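Skavance Bench Surface, Grey: Equipment Review

Reviewed for the Tatimberg Shared Workrooms by Hadi Aoun, Furnishings and Equipment

The workrooms replaced their bench tops in February, after the previous painted surfaces had reached the end of their useful life. Two products were shortlisted, the Skavance in plain grey and the Sterko in pale oak pattern. The Skavance was chosen for the large room and has now been in daily use for 11 weeks. This review records our findings for other sites considering the same purchase.

The surface is supplied cut to size. Our order came to 1,052 pounds including delivery, and arrived in two consignments. The second was late by several days, and Sopacua, the supplier, did not give notice of the delay until we telephoned. Fitting was carried out by our own staff and presented no difficulty, although the printed instructions are brief and the section on corners should be rewritten.

The colour is an even, medium grey with no pattern. Members were at first divided on this point, and several would have preferred something warmer. In use it has proved a sensible choice. Small parts are easy to find against it, and it does not compete with the work in hand.
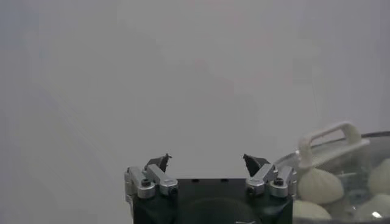 Cleaning is straightforward. A damp cloth is sufficient for dust and pencil, and a mild soap removes most glues if they are dealt with on the same day. Dried wood glue is more stubborn and should be lifted with a plastic scraper. We do not recommend metal blades - one bench near the door already carries a short scratch from this practice.

The surface is less satisfactory under hot tools. A mat must be used for soldering, and the maker's own mat, at 30 pounds, is rather small for the price. Spare edging strip is sold only in full packs.

The Skavance is recommended for general bench work and assembly. It is not recommended for rooms in which heat is used regularly. Sites placing an order should confirm the delivery date in writing.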